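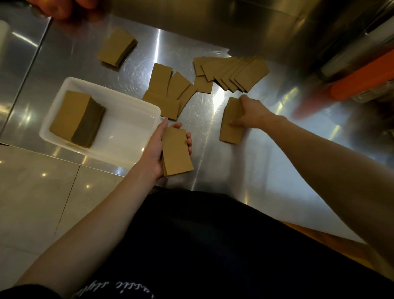

Nabil Harb wrote that he'd believe in pre-sorting cup sleeves the day someone showed him it saved a minute at the counter.

Home | Topics | Café & Counter | Ask | Log in

Is squaring up cup sleeves worth the time?

Posted by gotelo_mornings

My manager wants every sleeve sorted into even stacks and put in a tray before we open. Ours are plain kraft ones that come flat, and they slide all over a steel counter the second you let go. She says it makes the rush go faster. I've done it since December and I don't see it. Does anybody do this and get something out of it, or is it busywork?

3 people follow this

Dorian Mallet
Depends on how you grab them. If you pull one at a time with the cup in your other hand, a neat stack helps a little, mostly because you don't come away with two stuck together. I'd keep the stacks short enough to hold in one hand. Tap the long edge on the counter, then lay them in the tray on their side so you can thumb one off. I wouldn't fill the tray, though. A packed one is harder to get your fingers into than a messy pile, whatever the supply catalogs say.
As for a faster rush — I doubt it. Our line waits on milk.
29 found this helpful

Nabil Harb
Same as I said up top. We tried it at Furport for a few weeks and the only thing I noticed was who got stuck doing it. Check that they all face the same way and leave it there.
2 found this helpful

furport_regular
just buy the cups with double walls
0 found this helpful

467 views | Share (2)
Contact us | © Irar Community Help | Back to top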